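Inicio > Orden en casa > Reseñas > Organizadores

Organizador Anghel de marco amarillo: lo que me ha gustado y lo que no

Llevaba desde junio con las cosas de costura repartidas entre una caja de galletas, dos bolsas y un cajón que ya no cerraba, y cada vez que quería coger un bajo me pasaba más rato buscando el hilo que cosiendo. Así que me puse a mirar organizadores en serio, que es una forma fina de decir que me tiré varias noches en el sofá comparando cacharros que por fuera son todos iguales.

Al principio iba a por el Samura, que lo tenía una compañera de trabajo y a mí me parecía monísimo. Pero es hondo, hondísimo, y las bobinas se van al fondo y hay que sacarlo todo para llegar a ellas. Luego estuve a punto de pedir uno en la tienda online de Drundimside y los gastos de envío me quitaron las ganas. Al final me llevé el Anghel, el de marco amarillo con paneles transparentes, por 40 euros. ¿Es caro? Un poco. Lo dudé bastante delante de la estantería, con el amarillo ese que no pega con nada de mi casa (y ahora resulta que es lo que más me alegra el cuarto, ya ves tú).

Montarlo me llevó una tarde, con parones. Las instrucciones traen unos dibujitos diminutos y el paso 9 está explicado fatal: no se entiende hacia qué lado va el panel y yo lo puse del revés, claro. Tuve que desmontar media pieza. Mi consejo es que presentéis todos los paneles en su sitio antes de apretar nada y que trabajéis sobre una mesa grande, con una toalla debajo si os da miedo rayarlos. Los paneles venían con una película protectora que cuesta despegar; con la uña y paciencia sale, con el cúter ni se os ocurra.

Ya en uso, estoy contenta. Lo mejor es que los huecos no son todos iguales. En los estrechos meto las agujas, las tizas y los descosedores, y en los anchos van las cintas y los retales pequeños, que antes eran un nudo con vida propia. Cuando me dio el arrebato conté los botones, 143 tenía, y caben todos en un solo compartimento dentro de sus bolsitas. Para telas grandes no sirve, eso hay que tenerlo clarísimo antes de comprar.

Lo peor - y aquí me pongo pesada - son los paneles. Se marcan los dedos con mirarlos. Los repaso con un paño de microfibra cada semana y a los dos días están otra vez igual. Además, con la lámpara encendida brillan bastante y hay ratos en que tengo que mover un poco la cabeza para distinguir lo que hay dentro. No es un drama, pero si lo compras para ver los colores de los hilos de un vistazo, piensa bien dónde lo colocas. Yo lo he cambiado de sitio tres veces y ahora está de lado a la ventana, que es donde mejor se ve.
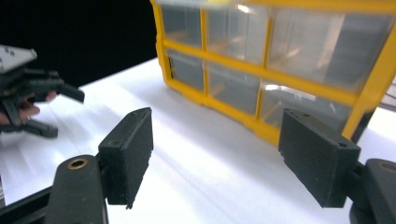

¿Se puede usar para otra cosa que no sea costura?

Para casi todo lo que sea pequeño y pese poco: maquillaje, material de oficina, pinturas, piezas de bisutería. Con herramientas yo no me arriesgaría.

De estabilidad va bien, aunque conviene repartir el peso abajo. El primer día puse las tijeras grandes arriba y no me gustó nada cómo se movía. Y limpiar las barras amarillas es fácil, un trapo húmedo y listo, salvo las esquinas, donde se mete la pelusa del hilo y hay que ir con un bastoncillo.

¿Lo volvería a comprar? Sí, pero esperaría a las rebajas. En la tienda de Lurnville lo he visto después unos 12 euros más barato y me dio una rabia tremenda. Le pongo un notable.

Publicado el 28 sep 2019

Comentarios

hilvanes_y_cafe: Yo también me peleé con el panel del revés! Lo dejé así y ahí sigue.

Tijera77: ¿Sabes si venden los paneles sueltos? Se me ha rajado uno y me da pena tirarlo entero.

La autora: Pregunté en la tienda y me dijeron que sueltos no los tenían, pero escribe a la marca por si acaso.

puntada_floja: Pues yo tengo el Samura y encantada, será que tengo pocas bobinas jaja. Para los dedos marcados, agua con un chorrito de vinagre y secar enseguida.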